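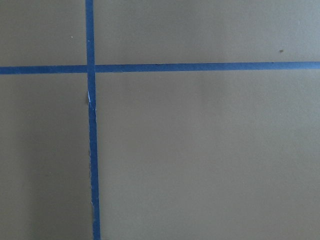 Speaker notes – Kyung-hwa Hong, Umley Library Service
Branch managers' meeting, 15 Nov 2019

Opening
Thank the Nondstead branch for hosting. Papers were sent in advance; take them as read.

Item 1. Overdue fines
Fines on children's cards ended in July. Since then, 2707 items long overdue have come back across the service, nearly 160 of them to Rosenthal alone. Income from fines is down, as the budget allowed.
Pause for questions on the budget line.

Item 2. Adult cards
The proposal is to end fines on adult cards as well and to keep the replacement charge. An account would be blocked after 6 weeks – the present limit for children's cards – and cleared on return of the item. Flison has asked for a longer period for homebound readers. Staff support this request.

Item 3. Notices
Read the new reminder letter aloud. It runs to fewer than 100 words. Ask managers to send comments on the wording to the central office.

Close with the vote on Item 2, then hand back to the chair.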